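Lelis Toy Exchange
Gallery: Sorting the Small Parts

Every October the Lelis Toy Exchange takes in used toys from homes in Holska and Jukberg and passes them on before the holidays. Large items are easy to deal with. A ride-on car gets wiped down and put on the shelf. Small plastic parts take much longer, and most of them are sorted at home, on whatever flat surface is free.

This page is about that part of the work. Earlier galleries on shelving and repairs are still up under Past Galleries.

How the pieces come in

Most families bring small toys in a shopping bag or a shoe box. The contents are usually mixed. Play food, building blocks, doll furniture and marble run pieces end up with pens, batteries, hair clips and odd bits of hardware. We don't ask people to sort before they drop off. When we did ask, fewer bags came in.

Each bag gets a number on masking tape, and the number stays with it until the end. If a family calls to say that a house key or a hearing aid went out with the toys, we can find the right bag. This has happened with keys more than once.

Where the sorting is done

A bed works better than a table for this. Small parts don't roll far on a sheet, and nothing breaks if it drops. Put on an old flat sheet first. When you finish, pick up the corners and shake the grit out outdoors.

A shallow tray with a rim goes in the middle. Only the pieces you are looking at go in the tray. Everything else stays on the sheet in piles. Light-colored trays are best, as clear plastic pieces are hard to see on a dark or patterned background.

What we sort by

We used to sort by color and it was a waste of time. A set of toy dishes can come in any mix of colors, and two brands can use the same shade. Now we sort by what the piece does:

Containers and lids
Play food
Blocks and connectors
Wheels, axles and vehicle parts
Balls
Not a toy

Containers are checked for a matching lid before anything else. A lid with no container goes in the lid bag at the hall, and it is surprising how many find a match by the end of the month. The lid bag currently holds 22.

Feet, ridges and flanges are worth a second look. A piece with small feet is usually meant to stand on its own or sit on top of another part. A flat flange often slides into a slot. If you can't place a piece within a minute, set it aside and move on.

The "not a toy" pile

Keep this pile well away from the tray. Hose fittings, plugs, screws, coins and anything with metal prongs belong here. Batteries go straight into the jar by the door. Do not put any of it back in the bag with the toys, even for the trip to the hall.

Cleaning

Hard plastic is washed in warm water with dish soap, rinsed, and left on a towel overnight. Textured pieces need an old toothbrush. Marks that don't come off are fine. Cracks are not, and a cracked piece goes in the trash.

Drop-off

Sorted bags can be brought to the Rebelo Street hall on Monday evening. The side door is open and the bins are on the left. Please write the bag number on the sheet inside the door. A bag should weigh no more than 15 pounds when it is full.

Last season we passed on 3000 small parts in complete or usable sets. Families who need extra sheets or trays can borrow them from the hall and return them with the bags.

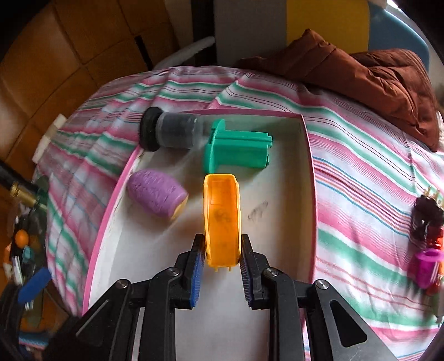
Satish Reddy
Small Parts Coordinator, Lelis Toy Exchange

Clear orange piece with feet, over the pink-rimmed tray. The green block-shaped piece, the textured purple one and the gray container with the black lid still need a pile.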